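Print this page | E-mail this page

Reading time: 3 minutes

Filed under: Course Handouts > Early Childhood > Materials and Play

Handout 4: Blocks on a Board

Instructor: Rima Obeidat
Lab sections: Octavio Paucar

Read this before lab. Bring it with you, along with your observation sheet from last week.

1. The work surface

Block activities in this course are done on a board set on a table. The board marks out where the work happens. A child who has a board in front of them tends to keep the pieces on it, and an adult watching can tell what is in use and what has been put aside.

Pale wood is a good choice. Bright blocks show up well against it and the grain does not compete with them. If the board is made of several planks, check the seams with a fingertip. A seam that catches a fingertip will also catch the bottom edge of a cube. The table under it can be any color, but a table with holes in it should always have a board on top when small pieces are out.

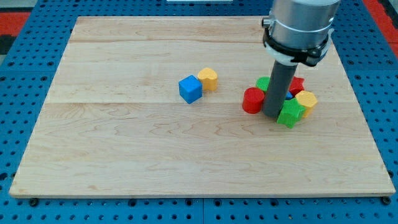 Boards are stored flat. Wipe them with a damp cloth and dry them right away. Do not soak them.

2. Grouping

Grouping means placing pieces so that some belong together and some do not. Distance is the simplest way to do it. Two blocks that nearly touch are read as a pair, even when they differ in both color and shape. A blue cube next to a yellow heart is a pair by position only. Many children will still tell you why the two go together, and you should write down the reason in their words.

Terms used on the observation sheet:

Pair: two pieces close together with clear space around them.
Cluster: three or more pieces with little or no space between them.
Stray: one piece by itself.

Record the arrangement before you record any talk. Sketch the board as a rectangle and mark the near edge. Use initials for color (B, Y) and draw the outline of the top face for shape. From the side, a heart prism can be mistaken for something else, so look from above before you draw it.

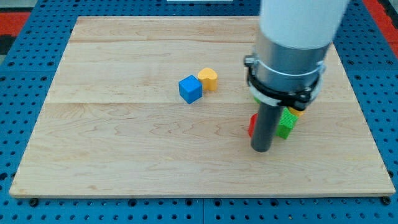 3. Angle

Note whether a cube sits square to the board or turned. Draw it turned if it is turned. Students in the September sections often straightened the cubes in their sketches, and those sheets could not be used for the comparison task.

4. Lab task

Work with a partner. One person arranges, the other records. Allow 20 minutes, then trade places.

a) Make one pair and one cluster on the same board, well apart.
b) Sketch it.
c) Move the pair only. Sketch again.
d) Compare the two sketches and write up to 200 words on what changed and what stayed the same.

Hand in both sketches with the write-up. The lab is worth 34 points. Late work goes to Octavio Paucar, not to the main office.

Next handout: Sorting by two properties

Print this page | E-mail this page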